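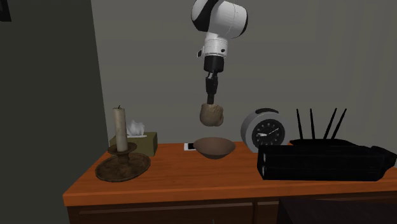 Landlocked 17 acres – do I walk away?

Posted by Kanchan Kandpal in Buying Rural Land

I've got an offer accepted on 17 acres outside Flitden. Nice timber, a seep that the listing calls a spring, and a price that made me check whether somebody had dropped a digit. The digit is fine. The road is the trouble. The gravel drive everyone uses runs 377 feet across the neighbor's hayfield, and the title company can't find a recorded easement for it. The seller says he has driven it for 14 years and "never had a problem," and he says this the way people talk about a mole they haven't had looked at.

The neighbor is a Mr. Samir, who was friendly enough over the fence and then went quiet when I said the word "easement." My inspection period runs out at the end of March. Can I rely on the 14 years, or do I need something on paper? The agent (Flandari Land & Home) tells me it "always works itself out."

We use cookies to remember your county and keep you signed in. Accept | Manage settings

Brahim Ghoneim

Paper. Get paper. Using a road for a long time can turn into a right in some states, but the number of years varies, and if the neighbor gave permission along the way it may not count at all. You'd also have to prove it in court, against the man whose hay you drive past every morning.

What I'd do, in this order:

Ask the title company in writing whether they will insure access. If they list it as an exception, you have your answer about how much they believe in things working themselves out.

Have the seller get the easement signed and recorded before closing, at his expense. Make sure it says utilities as well as "ingress and egress." Mine didn't, and I spent a year discussing a power pole. Get the width in there too, plus who pays for gravel, and have it run with the land so it outlives both of you.

If none of that is done by your deadline, ask for an extension in writing. No extension, no deal. I'm not a lawyer, but you should hire one from the same county, who'll likely know how the local judge feels about driveways.
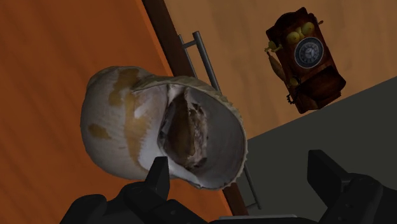

Janka Jireš

I agree with Brahim on all of it except the order. Talk to the neighbor first, before the seller's lawyer sends him a letter. Ours signed for the price of a new culvert and a gate he'd been wanting anyway. After the letter it would have cost us a lot more than a gate.

Hicham Fawzy

just buy the hayfield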